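Spending Someone Else's Money: Planning a Second Manipulation Cell

Student project report, equipment planning stream

1. What we were asked to do

Our group had a budget of $3,248 and instructions to plan a second robot cell for the teaching lab. We were told the number was firm. We were also told it had to cover freight, which we learned after the first draft, when the robot we had chosen became a robot we could afford to buy but not to have delivered.

The arm itself was out of scope, as the department already owns one that is waiting for a home. That left us the gripper, the enclosure, cameras, mounts and the things to be picked up. We assumed the last item would be trivial. It took up most of our Monday meetings until December.

2. The existing cell

Before pricing anything we spent an afternoon with the cell we were supposed to be copying. It has grey walls, a dark grey floor and a foam shape-sorting board, and it looks as though it should cost very little.

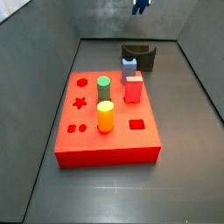
Page 4

The enclosure was the first surprise. Plain grey panels are cheap until you ask someone to cut them on an angle. Zudoneo quoted for the full set of walls and floor and came in at more than half our total. Clirklow would sell us flat sheet at a much friendlier price, on the understanding that the labour, the measuring and the swearing would be ours. We budgeted for Clirklow and put in a line for replacement sheet, having met ourselves.

3. Gripper and fingers

We compared two parallel grippers. The Sembiring unit opens wider and has a datasheet written by somebody who has used it. The Urevine unit costs less and has a datasheet written by somebody who has heard of it. Fingers are sold separately for both, a practice we would compare to selling shoes without soles.

We set aside $180 for spare fingers. Our supervisor called this pessimistic and then, on reflection, asked if it was enough.
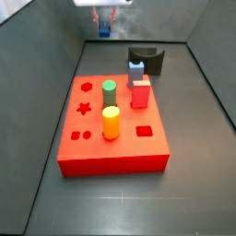

Lead time mattered more than we expected. The Sembiring gripper ships in four weeks and the Urevine one ships "soon", a unit of time we could not enter in the Gantt chart. We recommend Sembiring, and the chart is much tidier for it.

4. Objects and fixtures

Foam shape sorters are a toy, and toys go out of stock without consulting the engineering faculty. We recommend buying several identical boards at once, with their full sets of pieces, and locking the spares away. A mixed set from a different maker may not fit the same holes, and then the robot gets blamed.

Holders and brackets are small enough to be forgotten in a budget, and we forgot them in two drafts. They now have their own line, with screws. 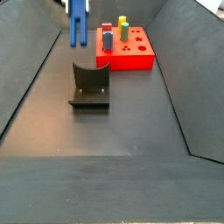 Fig. 3. Black holder on the cell floor, with the shape-sorter block and gripper behind.

5. Recommendation

Buy the Sembiring gripper, cut the walls ourselves, order the boards early. Keep the cameras we have on the shelf until someone can show they are the problem. The plan comes in under the ceiling by an amount that would buy lunch, provided that one of us is not hungry. An earlier version assumed $2,000 for the cameras alone and should be disregarded, along with the covering email.

Comments (3)

benchtop_kiwi: We cut our own panels too. Get the good blade. Put it in the budget now, before you're attached to the total.

mapleservo: Did freight include brokerage? Ours didn't, and we found out at the door.

labrat_fourth_year: The Gantt chart in the appendix still says "soon".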